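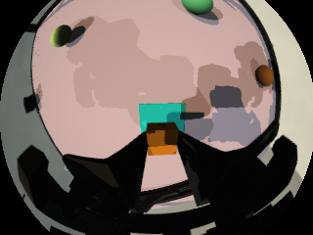

Clutch before you grab

Workshop tips for people teaching a simulated arm to move a block by hand controller. Written down by Nkechi Briggs after watching a lot of good people drop an orange cube.

The clutch is the button that lets you move your own hand without the gripper coming along. Use it early. If your elbow is already behind your ear when the fingers reach the cube, let go, bring your arm back to somewhere a human arm likes to be, and pick up again from there.

Square up first, then close

Turn the wrist until the two fingers sit on opposite faces of the cube. Closing on corners gives you a cube that spins, and then a demo that teaches spinning. The policy is a very loyal student and will learn that part best.

Trust the block, doubt the shadows

The wrist view is a fisheye, so straight edges bend and distances near the rim are fiction. Our pink table also collects shadows the way my desk collects mugs. Judge your height by where the fingertips meet the block. Osaze Okonkwo spent most of October lining up beautifully with a gray smudge.
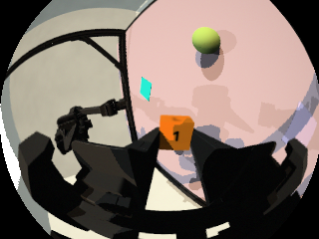
How many demos do I need before training is worth the bother?

For one block and one target, 100 clean ones will get you something to look at. We had 329 for the Kadine task and could have thrown out a good number of them without missing anything.

Leave the balls alone

They're there as clutter. If you nudge one on the way past, finish the run and mark it. Don't go back to tidy up, or you'll have recorded a tidying demo with a block in it.

Slow is fine, stopped is not

Long pauses are poison. The arm learns to hover over the table looking thoughtful. If you need to think, think before you hit record. Anything over 2 seconds of standing still gets trimmed, and I'm the one who trims it.

Let go like you mean it

Open the fingers all the way, then lift straight up. Half-open fingers take the cube home with them. Efua Akpalu counts "one" out loud before lifting, which looks silly and gives her the cleanest releases in the Drurnach set.

Quit after nine

Nine runs, then get up and drink some water. The tenth is always sloppy and you will always think it was your best.

Label as you go. "test_final_new2" is not a label. Kristóf.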